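The Night Ferry to Redau

Krystyna Makowska had never won anything in her life, and now she had a ticket for the night ferry! She ran down the hill to the harbor with her bag bumping on her hip, past the bakery, past the closed bank, laughing out loud like a kid.

Wekesa Muli was at the rail already, waving both arms.

"You came!" he shouted. "I told them you'd come!"

"It's April and it's freezing," she shouted back, "and I wouldn't miss it for 2,000 dollars!"

They stood up front as the lights of Vondthorpe got small behind them. The wind was wild and wonderful. He had brought soup in a jar, she had brought her grandmother's map, and they spread it out on the bench and held the corners down with their elbows. Redau was a green smudge near the fold. Somebody had written "go in spring" beside it in pencil, and underlined it twice. 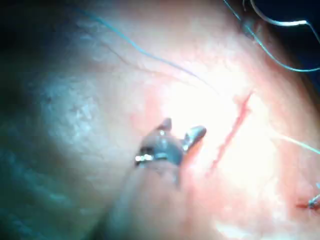
Who wrote the note on the map?
Krystyna's grandmother, the year she made the crossing herself.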